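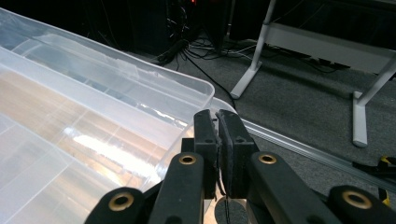

Come and answer the hard emails with me

I run the support desk at Oláh, and I'm after one more person to join me in September. We make battery monitors and small power controllers, mostly for people with boats, workshops and off-grid sheds, and when one of those stops talking to its owner, the owner writes to us. There are 6 of us in the Plorkutstead office and only one of us (me!) does support full time, so you can see the problem.

What you'd be doing: reading the messages that come in through the web form, working out what the person is really asking, and getting them an answer. Some days that's a wiring diagram and a kind word. Other days you'll be reading through a log file with 4000 lines in it, trying to spot the moment a sensor dropped out. We get 400 or so messages in a busy month, a good few of them about the Tisau controller, which is a lovely bit of kit with a truly awful manual. Rewriting that manual would be your first big job — I've started it twice and got as far as the fuses.

You don't need a degree. I'd like you to be happy with basic electrics, able to use a multimeter without looking it up, and able to write a clear paragraph to someone who's cross. If you've worked in a shop, a call centre or a repair workshop, tell me about it, that all counts. A bit of German would be handy but I've managed for years without any.

It's four days a week, and you can pick which four as long as we don't both vanish at once. After the first month you can work from home for half of them. Now and then one of us goes over to the warehouse at Bomness to test returned units, and we pay your travel for that. Pay depends on experience and I'll tell you the range as soon as you get in touch, before you spend any time on an application.

To apply, send me a CV (two pages is plenty) and a short reply to this customer: "My display says E3 and I have turned it off and on 3 times." Don't worry about knowing what E3 means. I want to see what you'd ask them next.

Please get it to me by 10 July 2022, using the contact form with "support job" in the subject box. I read every one myself and I'll write back either way — if you've heard nothing after a fortnight, do give me a nudge.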